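Search this site Go

Print this page | E-mail this page

How to Record a Small Find from a Lake Bed Survey

Written by Dagný Bundgaard, updated April 17, 2024

This page covers the recording of loose finds from shallow fresh water, from the moment a diver locates an object to the moment it goes into the store. It follows the method used on the Skotmont survey, where the working depth is never more than 42 feet and most finds are pottery, worked stone or fishing weights. It doesn't cover timber, which needs its own tanks and its own forms.

Check your permit first. Many permits allow you to record an object but not to lift it. If yours is one of them, stop after step 2.

Step 1. Fix the position

Place a numbered tag beside the object before anything else is touched. Take two tape measurements from the nearest datum points and write both on the slate, with the depth. If the tapes cross at a narrow angle, use a third point. Zhenhua Lü's trials at Flakmont showed that narrow crossings caused most of the bad positions in the first season's plan.

Write the datum numbers in full. "Same as last" means nothing when slates are copied up in a different order.

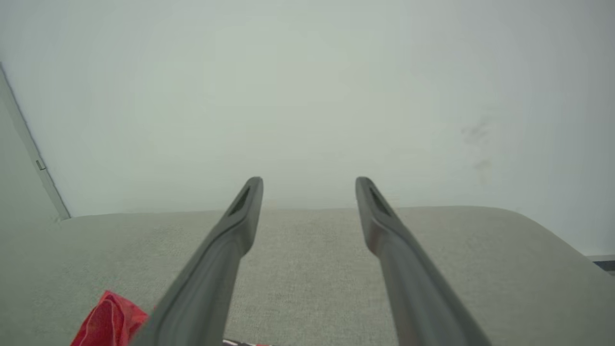 Tag numbers run in one series for the whole project and are never used twice, even when a tag is lost. At Skotmont the series began at 3,000 to keep it clear of the older Famham numbers. The tag itself should contrast with the bottom. A white tag works on dark silt, but on pale sand, close to the beige of plain cloth, it disappears once a little sediment settles on it. Use yellow or black there. Enter the tag color in the log so that the next dive pair knows what to look for.

Step 2. Record the object in place

Draw the object on the slate with a north arrow and a scale. Note which side faces up, how much is buried, and what it rests on. Take a straight-down photograph with the scale bar and tag in view, then one from each side if the water allows. Keep your fins well above the bottom. Silt raised at this stage can cost you the rest of the dive.

Step 3. Lift

Slide a rigid tray under the object with some of the sediment it lies in. Don't pick up pottery by the rim or a handle. Cover the tray with mesh, fasten both ends, and bring it up by hand at normal ascent speed. Lift bags are not needed for anything in this size class.
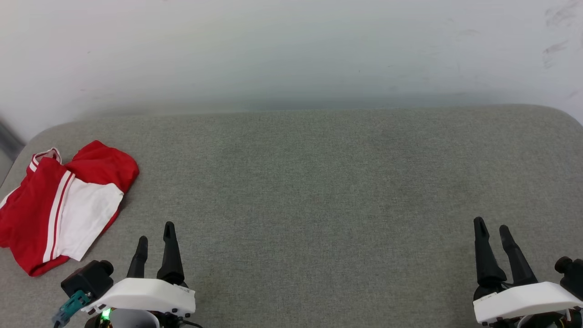 On the boat, move the object into a lidded box filled with lake water from the same spot. Tap water has a different mineral content and may be much warmer. Put one waterproof label inside the box and tie a second to the handle. Both carry the find number, the tag number, the date and the diver's initials. Pencil on plastic paper lasts; most "permanent" pens do not.

Step 4. Enter the find in the register

Copy the slate the same day. The register has one line per object, and fragments that join are still entered separately, with a note linking them. Find 211 at Skotmont is a bowl in two pieces that were lifted a season apart, and the link was only made by checking the notes on fabric and rim shape.

Have a second person read the entry back against the slate. Perrine Riviere's form has a box for this, and an unsigned line is treated as unfinished.
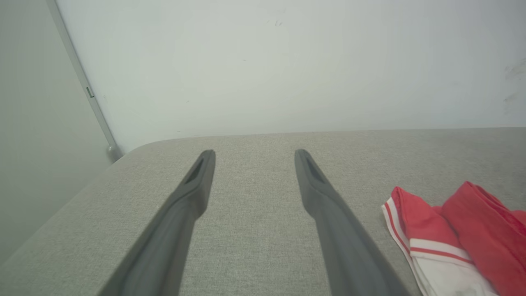

Reading time: 4 minutes

Step 5. Store and check

Keep the boxes dark and cool, but never let them freeze. Change the water slowly, replacing part of it at a time, and log each change. If the water clouds or smells, tell the conservator before you do anything else. Do not brush, scrape or dry the object to get a better look. Residues on the inside of a pot are easily lost this way – and they may be the only part that can be tested.

When the object leaves for the lab, write the box number, the destination and the name of the person who took it on the same register line. Keep the slate photographs with the register and a copy in a second building.

Forms: Small Find Register, Slate Copy Sheet, Water Change Log. Ask Wenjie Jiang at the Tan store for the current versions.

Print this page | E-mail this page

Shares: 42 Comments: 2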